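Pundura moves small-goods sorting to table stations

February 2020

Pundura has moved the sorting of mixed small goods from its receiving counter to separate table stations, the company said in a notice to its consignors. The change applies to clothing accessories, household decorations and other items that arrive in mixed cartons with no packing list. Furniture, lamps and framed goods are still handled at the counter.

Under the earlier procedure, a carton was opened and emptied in one step, and items were tagged in the order they came out. Tags were often written before the item had been looked at from all sides. Soft goods were also stacked under rigid ones, and caps in particular reached the shelf with bent brims and flattened crowns. In July the company recorded 855 items that had to be pulled back and tagged a second time, nearly all of them from mixed cartons.

At the new stations, no more than two items are on the table at once. The work surface is a light wooden table with a large white sheet over most of the top. The sheet makes small parts easier to find if they come off an item during handling. Marks on the sheet are tolerated up to a point, and it is replaced when they begin to interfere with the inspection of pale fabrics.
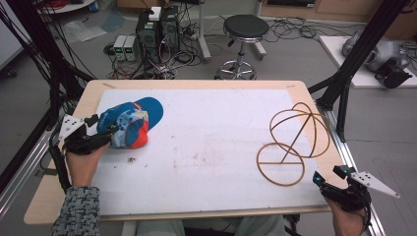
Each item is assigned to one side of the sheet and stays there until it has been tagged. Caps and other headwear go on the left. They are handled by the outer edge, never by the top of the crown, and are checked for wear along the brim, the inner band and the seams between panels. Patchwork and multicolored prints are listed under the main brim color, followed by the word "pattern." The previous system listed every color in the print, and the same cap could appear in the catalog under several headings.

Open decorative pieces go on the right. This group includes globes and spheres made of thin rings, which were a frequent source of errors at the counter. Such pieces do not sit in a stable position unless the base is flat on the surface, and the rings can shift if the piece is lifted by the upper loops. The written procedure calls for lifting at the base or at the lowest joint. Rings and rods are checked for play, and any gap at a joint is entered on the tag in plain words.

Chenxi Wei, who drafted the procedure, said the two-item limit met some resistance.

"It looks slower, and per carton it is slower," Wei said. "The time comes back at the shelf, where we were opening the same box again to find out what we had written."

The stations processed 1,344 items during the trial period, of which 14 were returned for a second tag. Most of the returns involved missing measurements. The tag now has a separate line for overall height, and for headwear a line for the inside band.

Storage has changed as well. Caps are placed singly in shallow trays, brim facing out. Ring and wire pieces go into divided boxes supplied by Astberg, one piece to a compartment, with paper under the base. Cartons are limited to 40 items at intake, and larger ones will be split before they reach a table.

Consignors do not need to change how they pack, though Pundura asks that loose stands and bases be wrapped together with the piece they belong to. Questions about items already in storage can be sent to Lihua Song at the receiving office.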